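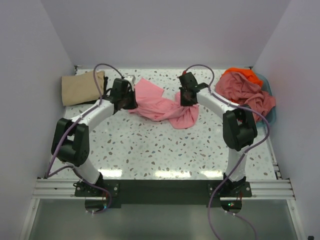

Re: Vustine council vote, what happens next?

On the list in September it was written:

> I read that the mayor of Vustine lost the budget vote by
> 2. Does it mean there must be a new election? The Kodau
> papers say yes, but they said the same last year.

Dear all,

I try to answer, because I followed the session on the radio until late in the evening. There is no new election for the moment. The budget was rejected, but the mayor stays in office and has to bring a second text to the council. Only if this one is also rejected can the regional assembly in Grallisar call a vote.

The Kodau papers mix this up with the rule for the region, where one lost budget is enough. It is an easy mistake to make, I had to look it up myself.

The quarrel is mostly over the bus line to Voyle. The opposition wants to keep all 5 daily services, the mayor wants to stop the two late ones. A petition against the cut has 246 signatures, which is a lot for Voyle.

I do not know when the second text will come. If somebody has the minutes of the session, please send them to the list, my own notes have gaps after the break.

With kind regards from Kodau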